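How to record good demonstrations with the hand gripper

Written by Adoración Montes for the robotics club, 02/01/2020

This page is for new members who will record the "put the trash in the bin" task with the hand gripper. Julián Cordero wrote the first version for the group in August, and I have changed the parts where people had difficulties. Please read all of it before your first session, also if you have used the gripper for another task.

What you need

- The hand gripper, charged, with both finger pads clean
- A small round bin
- Light trash: candy wrappers, empty small boxes, flat packets, paper
- The club laptop with Drolico open (this is our own recording program, the password is inside the cabinet door)
- One partner who watches the laptop

Our goal for the task is 300 good recordings. We divide them between the pairs, and each pair writes its number in the shared sheet.

Step 1. Prepare the place

Put the bin on the floor where you can reach it with a straight arm. Under a desk is allowed, and we want some recordings like this, but first put your hand in and check that the gripper does not touch the wood. Move chairs and bags away. Change the place of the bin after every group of recordings, even if only by a hand's width.

Step 2. Check the gripper

Open and close the fingers 2 times and look at the number in Drolico. When the fingers are fully open, the number must be 800 or more. If it is smaller, go to Settings, press Zero, and repeat. Look at the pads also. If one pad is turned, the packet will turn too when you squeeze it.

Step 3. Pick up the object

Start with the gripper above the object and wait one second. Go down slowly. Take flat things by the edge, near the middle of the long side. Close until the object is held and then stop closing. With strong pressure the thin boxes become bent, and we cannot use them many times.

Step 4. Carry and release

Move to the bin in one smooth line. Do not stop on the way to correct your hand. When the object is over the opening, make a short pause, then open the fingers completely. Keep your arm still until your partner says "saved". 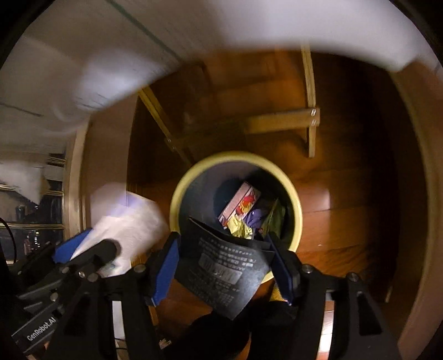
Black printed card or flat packet between the finger pads, over the opening of the bin.

Leave the earlier trash inside while you work. Empty the bin when the pile comes near to the rim.

Step 5. Check and name the file

Play the recording one time. Delete it if the object fell outside, if your other hand entered, or if the pause is missing. Name the good ones with your pair name and the object, for example samari_wrapper or thakur_box.

If Drolico freezes, do not unplug the gripper. Close the program, wait for the light to become green, and open it again. The last recording is usually in the Temp folder.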